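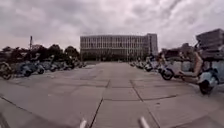

Jyoti Gautam wrote in to ask whether the Velton floating chlorinator is worth the extra money over a plain dispenser, and she added that hers had read "low" since the day she filled it.

Mine did the same. The Velton is a plastic float with a tablet basket, a dial for the flow, and a small battery sensor that lights up when it thinks chlorine is short. I ran it in a backyard pool for most of September and checked it against ordinary test strips. The strips and the light rarely agreed. Twice the light stayed off when the strip showed almost nothing.

The maker says one fill lasts 900 hours. I got well short of that, and I had the dial nearly closed. Maybe cooler water would help — I doubt it.

The basket itself is fine. It takes 3-inch tablets, the lid locks with a quarter turn, and it has never tipped over, even with kids in the water. 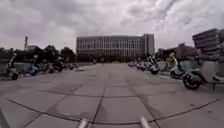
How it compares

The Handlow float has no sensor and no app, and it fed chlorine just as evenly. The Tutholm has a better dial, though its lid sticks.

Should you buy it?

Only on a deep discount, and keep buying strips. Velton says a new sensor is coming. I'll test that when I can get one — until then the Handlow stays in my pool.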